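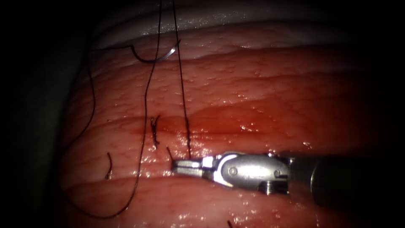
Curved needle and cut suture ends on the tissue surface.

Notebook entry, 4 July 2023
Suture stock, storage and shelf life
Entered by Bijan Moradi

The annual stock check of suture material was completed this morning. The cabinet in the Brendedach annex holds 337 sealed packets. Of these, 159 are absorbable and the remainder are non-absorbable. The last check was made in March, before the Koller shelving was installed.

Fifteen absorbable packets had passed their expiration date and were moved to the practice drawer. They are marked in red and must not be used for strength measurements. Two further packets had creased foil — the seals appear sound, but both have been set aside for Anselmo Bermúdez to inspect.

The humidity log shows a gap of four days in the spring. The Drosten logger had a flat battery, now replaced. Absorbable material stored during that period is to be noted as such in any knot test record.

A reorder of 300 packets has been drafted with Cluvo. Delivery should be split in two, as the lower shelf cannot take the full quantity. The lot number is to be copied into the ledger on the day of arrival, with the initials of the person receiving it.

Outstanding: new labels for the second shelf; key to the annex cabinet still signed out to A.B.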